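Operators wanted: hand-held gripper sessions, fruit sorting

Korno is looking for operators to record fruit handling with hand-held grippers in a home setting. The work is paid and part-time, starting August 2021. We are hiring again after a fault stopped the first round in June, and applicants should know what happened before they sign up.
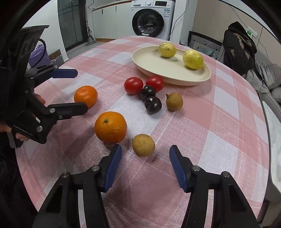
Manipulation Data Team, Korno

The task is picking and placing on a covered table with a gripper in each hand. Tomatoes, plums, oranges and longans are set out near a plate, and you move them as the task sheet says.

What went wrong in June: the jaws on one gripper kept closing after the trigger was let go. An operator's fingertip was pinched between the pads. The skin was not broken, but the session went on for 15 minutes before anyone reported it. When we checked the logs, 376 recordings showed the same late release. All of them were thrown out.

The cause was a worn return spring. Springs are now replaced on a fixed schedule, and every gripper gets a release test before it is handed over. Gøran Ekström runs the test and signs the sheet. If a gripper fails, it does not go out that day. 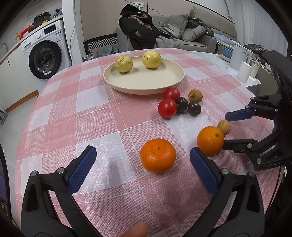 Requirements

You must be 18 or older and able to use both hands for 20 minutes at a time, with a 5 minute break after each block. Small items such as longans and mandarins need a light grip, so steady hands matter more than speed. No background in robotics is needed.

You will also be asked to stop at once if a jaw sticks, drags or closes late – even in the middle of a task – and to write it down. Stopped sessions are paid in full.

Anyone who took part in the June round may apply again. Please say so in your message.

To apply, write to Gøran Ekström at Korno with your name, the hours you can work and any past hand or wrist injury.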